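Rundberg Hardwax Worktop and Floor Oil

Product code family: Imdale range
Supplied by: Nwachukwu Surface Supplies, Truscombe depot
Data revised: 19th March

Overview

Rundberg Hardwax is a solvent-reduced blend of plant oils and hard waxes for bare or previously oiled timber indoors. It is sold for floors, stairs, worktops, shelves and table tops. It soaks into the upper layer of the wood and leaves a thin wax film at the surface. The film can be patched locally, without sanding back the whole board.

The product is not a varnish and will not bond to one. Surfaces that have been varnished, lacquered or painted must be taken back to clean timber first. Boards with a factory oil finish may be recoated once they have been washed and lightly abraded.

Sheens and tints

Three sheens are stocked: matt, satin and semi-gloss. Matt has a matting agent that settles in storage and the tin must be stirred to the bottom before and during use. Shaking is not enough.

Tints are Clear, Pale, Honey, Oak and Smoke. Pale offsets the darkening that oil causes in light timbers. Honey and Oak add warmth and even out boards of mixed tone. Smoke should be tried on an offcut, as it takes unevenly around knots and on end grain. Semi-gloss is available in Clear only.

Suitable timbers

Oak, ash, beech, birch, maple, pine, larch and most other European timbers can be coated without a primer. Oily tropical timbers should be wiped down with the Imdale degreaser and coated on the same day. Do not use on cork, bamboo or wood-effect laminate. Stone, tile and metal will not absorb the oil – wipe off any splashes before they cure.
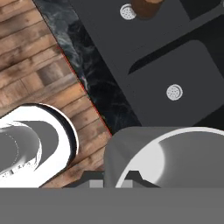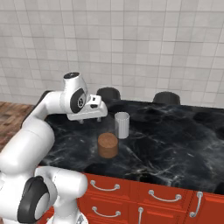
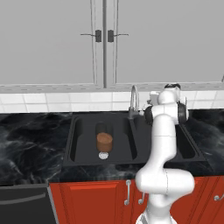
Kitchen settings.

Where a timber floor meets a stone worktop or a painted cabinet, mask the joint with low-tack tape and remove the tape while the coat is still wet. Cured oil on painted doors can be softened with the degreaser, but the paint may lose some of its sheen. Test on an inside face.

Preparation

Floors: finish sanding with 120 grit. A finer paper closes the grain and reduces uptake, and the coat will then wear through early. Edges sanded by hand or with a small edging machine should end on the same grit as the main floor, otherwise a darker border will show once the oil is on.

Worktops: finish with 180 grit, raise the grain with a damp cloth, leave to dry and cut back lightly by hand.

Vacuum twice. Do not use a tack cloth, as some leave a residue that resists the oil. Moisture content of the timber should be below 12 per cent. Room and product should both be above 12 °C, with the windows open where possible.

Application

1. Stir well. Do not thin.
2. Apply a thin coat with a short-pile roller or natural bristle brush, working along the grain.
3. Leave for 20 minutes, then remove any oil still standing on the surface with a lint-free cloth.
4. Allow to dry overnight.
5. Apply a second coat in the same way, thinner than the first.

Most floors need 2 coats. Worktops beside a sink need a third, and the cut edges around the bowl should be given as much oil as they will take. Too thick a coat stays soft and marks easily. If this happens, rub back with a white pad and a little fresh oil.

Coverage and drying

Coverage: about 20 square metres per litre, per coat, on planed softwood. Rough or thirsty timber will take more.
Light foot traffic: next day, in socks.
Furniture back in place: 60 hours after the last coat.
Rugs and mats: wait until fully cured, normally two weeks.
First wet clean: also after full cure.

Care

Sweep or vacuum as needed. Wash with a well-wrung mop and a neutral soap. Steam mops, bleach and abrasive creams strip the wax and are not covered by the product guarantee. Dull patches in front of the cooker or along a hallway can be refreshed with one thin coat on a cleaned surface.

Safety and storage

Cloths soaked in oil can catch fire on their own. Lay them flat outdoors to dry, or put them in water in a lidded metal container before disposal. Store tins upright, tightly closed and free from frost. Part-used tins form a skin – cut it out and strain the rest. Stock from batches made before January has the older screw cap; the contents are the same.

Pack sizes

375 ml, 1 litre, 2.5 litres and 10 litres. The 10 litre size is made to order in Clear matt and Clear satin, with collection from Truscombe only. Sample sachets are available in all tints.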